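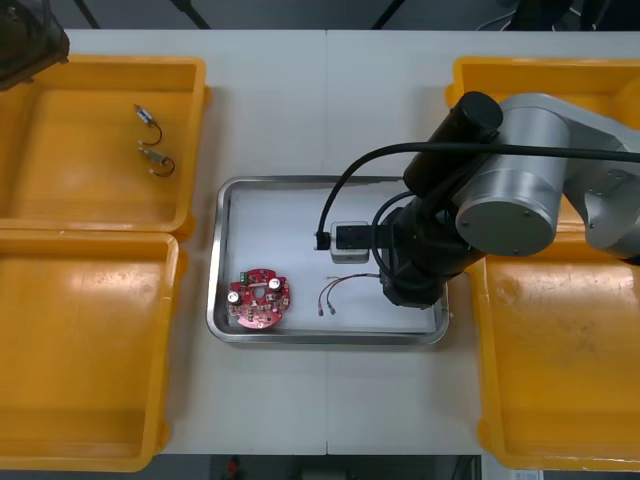 Anything with a wire on it has always gone back to a person, Amano says, and the company wanted to know if that could change. Amano dismantles returned electronics and sorts the pieces for testing and reuse. Rigid parts give its machines little trouble. Wired parts catch on each other, roll over when touched, and seldom lie the same way twice.

FLIRITZ, 2021-11-06 — Dondik today released results for Suma, a method that lets a robot arm sort small wired components out of a shared tray and into bins. In an eight-week test at Dondik's laboratory in Fliritz, the method made 900 sorting attempts on nine kinds of parts, including circuit boards, capacitors with leads attached, and short wire harnesses. Two percent of the attempts ended with a part in the wrong bin or left lying across a rim.

Suma works from two kinds of camera view. A fixed camera looks at the whole table and gives the system a first guess about what is in the tray and where each part begins and ends. A camera on the wrist then looks again at close range. If the two views disagree about where a wire leads, the arm does not grasp. It moves to a different angle and looks a second time.

Most earlier work at Dondik treated a wire as clutter to be avoided. The arm would pick the largest solid piece and pull. With harnesses, this often dragged a second part along or left the connector hanging below the fingers, where it could snag on the edge of the tray. Suma treats the wire as part of the object. It estimates how far the loose end will swing once lifted and plans a path that clears the tray and the bin rims with the wire included.
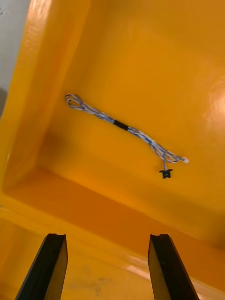

Maren Oldfield, Communications Manager, Dondik

A harness such as the blue and white one used in the study has a loop at one end and connectors near the other, with long stretches of twisted wire between them. The researchers tested grasps at several points along parts of this type. Grasping near a connector gave the arm a firm hold but left a long tail. Grasping near the middle shortened the tail and made the two halves harder to predict. Suma scores each option for the part as it lies and picks the one with the smallest expected swing.

The second half of the method deals with the bins. Yellow plastic bins were chosen to match the ones on Amano's sorting floor. They are glossy, and they scratch. In early trials in March, the system regularly took glare and scuff marks for small parts and reported an empty bin as full. Dondik considered switching to a matte liner, but Amano asked that the bins stay as they are.

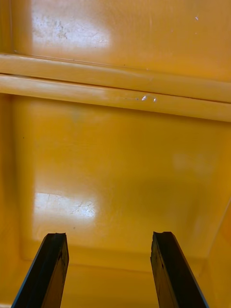
Bin interior from the wrist camera, with the gripper open.

The group solved this by having the wrist camera take two looks from slightly different positions. A reflection shifts across the plastic between the looks in a way that a part resting on the floor does not. Scratches that show up only inside a patch of glare tend to fade once the angle changes. The check adds time to each cycle, and the arm skips it when the fixed camera already has a clear view of the bin.

The remaining errors were mostly of one type. Parts with fine, dark leads sometimes settled against another part's wire in the tray, and the system read the pair as a single object.

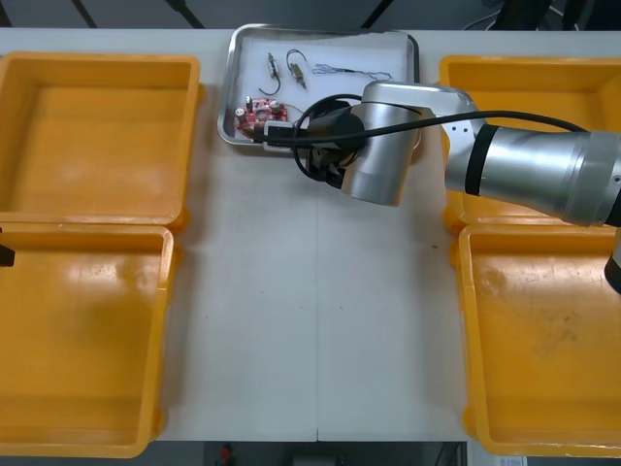 Circuit boards with a cable attached were handled with a separate rule. The arm approaches at the connector end and tests the hold with a short lift before committing to the full move. If the board tilts too far during the lift, it is set down again and the grasp is planned from the start. The rule was added late in the study, and Dondik does not yet have enough trials to report a figure for boards alone.

The study used one tray and one table layout, and all parts were small enough to be lifted by a single gripper. It did not cover parts joined by a cable to a second part, or bins that were already crowded. Dondik plans to look at both in the next round of work with Amano, along with passing longer harnesses from one arm to another.

A written report on Suma, including the grasp scoring and a list of failed attempts by part type, is available from Dondik on request.

About Dondik
Dondik is a research company based in Fliritz. It develops handling methods for small and flexible parts and tests them with manufacturing and recycling partners.

Press contact
Dondik Communications, Fliritz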